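Soup for people who say they aren't hungry

I've been making the same chicken and ginger broth since October and I'm still not bored of it, so I suppose it's time I wrote it down. Several of you have asked (hello Piyumi, I know you've asked three times) and I kept putting it off, mostly as I never measure anything.

The recipe began with Akihiko Wada, who lived upstairs from me in my second flat and used to leave a pan on the go all evening. The smell came down the stairwell at six o'clock and I'd find an excuse to knock. He used thighs, never breast, and a frankly alarming amount of ginger. I've cut the ginger back a bit. Sorry, Akihiko!

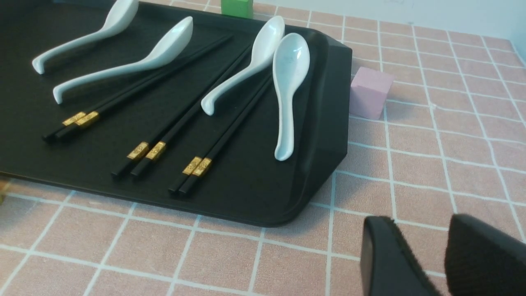
Soup spoons and chopsticks on the black tray.

Start with cold water. I used to pour it in boiling to save time and my broth came out cloudy and a bit sad. Now I put the thighs in cold, bring it up slowly, skim off the grey froth and then leave it alone for 40 minutes with the lid half on. Spring onions, garlic, a splash of soy. Taste it at the end, add salt, taste it again.

Noodles get cooked in their own pan. I've had this argument with Emlyn Landeg more times than I can count, and he still tips his straight into the broth and ends up with porridge by the second helping. (He likes it that way, he says. Fine!) 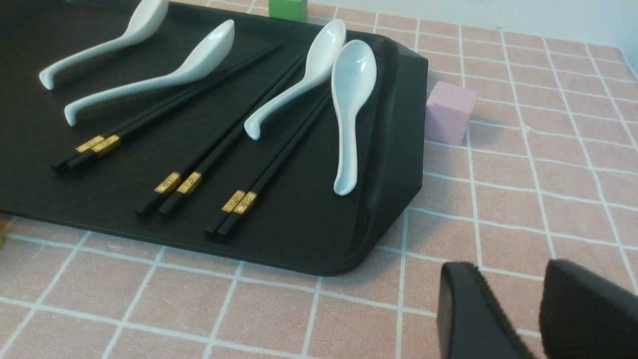 What to put on top

Soft eggs, if you can be bothered peeling them. Greens of any sort, shredded thin and dropped in right before serving. Prasanna brought a jar of chilli oil last time and it was so good that I've been trying to copy it ever since – batch one was bitter, batch two set off the smoke alarm, and batch three is in the fridge waiting for me to be brave. 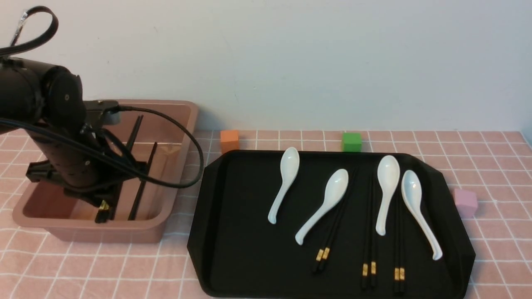
Three sets of chopsticks in the pink tub.

Leftovers keep for a couple of days, and the broth freezes beautifully if you strain it first. I do mine in old yoghurt pots and then forget to label them, so every so often I defrost what I think is soup and have stewed apple for dinner. I'll try the chilli oil this weekend and report back.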